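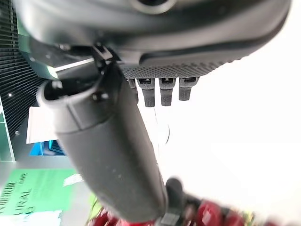 Eynon Teleoperation and Hand-Guiding Station
Supplied by Tradusero. Product reference 433.

The Eynon station allows an operator to show a handling task to a two-armed robot, either by remote control or by moving its arms directly. It is intended for universities, training centres and industrial development departments that need to record demonstrations of careful work with both hands, such as picking up fruit, filling crates and arranging goods for display.

Tradusero supplies the station as a complete set, together with installation and a period of instruction for staff. Customers who already own a suitable robot may order the operator's equipment separately, subject to a compatibility check.

Remote control

The operator wears a pair of sensing gloves and a headset. Movements of the wrist and fingers are passed to the robot's hands, and the view from the head and wrist cameras is returned to the headset. Each arm may be engaged or released by means of a foot pedal. An arm that has been released holds its last position until the pedal is pressed again.

The wrist view is of particular value during the final approach, when the object may be hidden from the head camera by the hand itself. Operators may change between views at any time, and all views are recorded whichever one is selected.

Hand guiding

In this mode the arm motors support only the weight of the arm, and the operator moves the limb through the task by holding the forearm. Finger positions are set with the gloves or chosen from a stored list of 19 grips. Hand guiding is recommended for teaching approach paths and resting positions.

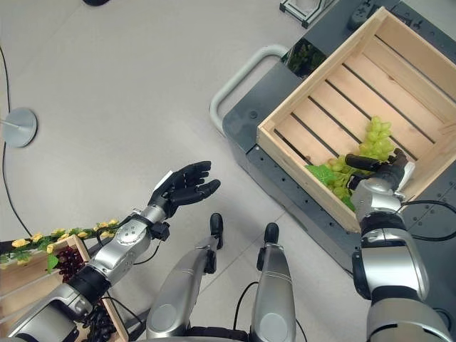
Soft and irregular goods call for a lighter closing force than boxed goods. The operator may set an upper limit for each finger before recording begins, and the limit is stored with the demonstration. For goods in bunches, we advise closing the fingers slowly and pausing before the lift. The limit cannot be raised while a recording is in progress.

Recording and review

Demonstrations are saved with joint positions, finger forces, camera views and operator commands on a common clock. The Clolitz review software, included with every station, allows a supervisor to replay a recording, mark the start and end of each step, and set aside unsuitable attempts. Records may be exported in open formats. No recording leaves the customer's own network unless the customer arranges for it to do so.

Contents of the standard set

Sensing gloves, 2 pairs (medium and large)
Headset with washable face pad
Foot pedal unit
Control computer with Clolitz software
Emergency stop, wired
Operator's handbook

Robot, hands, carts and crates are not included in the standard set.

Site requirements

A level floor and a standard mains supply are required. The operator's position must be outside the reach of the arms during remote control. Cables should be kept clear of the walking area. The total weight of the packed equipment is 46 kg.

Instruction and support

Instruction is given at the customer's premises or at our Idmont training rooms. Courses at Idmont are held throughout the year, with the exception of November, when the rooms are closed for maintenance. Stations ordered after January 1, 2023 include telephone support for the full period of the warranty.

Prices are available on written request. Please state the make of robot and hand, and whether hand guiding is required.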